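Skarneo cherche des opérateurs et opératrices de démonstration (pince à main + télécommande), manipulation de textiles

Mission courte, renouvelable. Démarrage dès que possible.
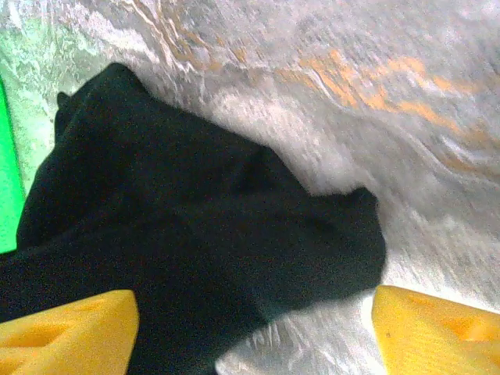
Le poste en bref

On apprend à des robots à attraper, déplier, ranger du tissu. Le tissu c'est pénible : ça se met en boule, ça glisse, ça n'a jamais deux fois la même forme. Surtout le noir, où les plis se voient mal. Donc il nous faut des gens patients, qui refont le même geste proprement, encore et encore, pendant que la caméra au poignet enregistre.

Deux façons de travailler, vous ferez les deux :
- à la main, avec une pince équipée de sa caméra, que vous tenez et refermez vous-même
- à distance, assis au poste Latach, avec les deux manettes et les écrans. Bras Koppel de l'autre coté de la vitre.

Pas besoin d'avoir fait de la robotique. Avoir cousu, plié, repassé, emballé, travaillé en blanchisserie ou en pressing : ça, oui, ça nous intéresse beaucoup.

Ce que vous ferez

Prendre un vêtement ou un chiffon en vrac, le saisir entre les deux doigts de la pince, le poser, le déplier, le plier, le mettre dans un bac. Recommencer avec une autre matière, un autre fond. On change souvent le support, mat, brillant, froissé, vert, peu importe, le robot doit s'y retrouver quand même.
Objectif 100 démonstrations par journée une fois formé. Les premiers jours beaucoup moins, c'est normal, personne ne vous courra après.
Marquer les essais ratés (pédale de gauche). Un raté marqué est utile, un raté pas marqué nous coûte une matinée de tri.
Remplir la fiche de fin de séance. Cinq lignes. Lisible svp.
Signaler tout doigt de pince abîmé ou qui bouge. On ne resserre pas soi-même.

Ce qu'on demande

Français courant, ou anglais correct, l'équipe parle les deux
Bonne vue de près, lunettes ok. Bonne perception des contrastes sur écran
Pouvoir rester assis ou debout devant une table par tranches de 45 minutes, pause entre chaque
Gestes lents et réguliers. Les joueurs de jeux vidéo sont bienvenus mais il faut souvent les ralentir au début
Ponctualité, les postes tournent et la personne d'après attend
Gaucher, gauchère : très bien, dites-le nous dans le mail, on règle le poste

Un plus, pas obligatoire : avoir déjà fait de l'annotation vidéo, de la téléopération (drone, grue, engin), du montage fin.

Conditions

CDD à temps partiel ou plein, au choix, jusqu'en mai
14 euros brut de l'heure, formation payée au même tarif
Formation : 2 jours, avec Tamara Yurchenko côté pince à main et Aigars Jankauskaitė pour la téléopération
Créneaux matin ou après-midi. Pas de nuit. Samedi possible sur volontariat
Prime de 300 euros brut en fin de contrat si toutes les séances prévues sont faites (arrêts maladie non comptés comme absence, on nous pose la question à chaque fois)
Tickets resto, café, casier avec cadenas à apporter
Lieu : atelier Flandness, bâtiment du fond, entrée par la cour. Parking vélo couvert, voiture c'est compliqué

Il fait frais dans l'atelier le matin, prévoyez un pull. Manches près du corps par contre, et pas de bagues ni bracelets pendant les séances. Cheveux longs attachés.

Vos données

Les caméras filment la pince et la table. Vos mains peuvent passer dans le champ, votre visage non en principe ; si ça arrive, la séquence est coupée avant d'entrer dans le jeu de données. Pas de son. Un formulaire de consentement est à signer le premier jour, on vous l'envoie avant pour que vous ayez le temps de le lire. Questions là-dessus : Oksana Nechyporuk, elle répond vite.

Déroulement du recrutement

1. Vous écrivez à Saulius Kütt, recrutement Skarneo, via le formulaire du site, objet "démo textile". CV si vous en avez un, sinon quelques lignes sur ce que vous avez fait de vos mains. Pas de lettre de motivation, on ne les lit pas.
2. Appel court, dix minutes.
3. Essai sur place, une heure, payé. Vous manipulez la pince, puis les manettes. On regarde surtout si vous êtes à l'aise et si vous acceptez de recommencer.
4. Réponse dans la semaine, positive ou négative.

Indiquez dans votre message :
- vos disponibilités (matin / après-midi / les deux)
- la date à laquelle vous pouvez commencer
- main dominante
- si vous avez besoin d'un amménagement du poste (siège, hauteur de table, écran plus grand). Les tables se règlent, les sièges aussi

Candidatures ouvertes jusqu'au 2023-09-19 inclus. Après on garde les messages pour la session suivante, sauf si vous préférez qu'on efface.

Étudiants : ok si minimum trois demi-journées par semaine. Stages : non, pas cette fois, désolé. Agences d'intérim, merci de passer par Arūnas Kuusk directement et pas par le formulaire.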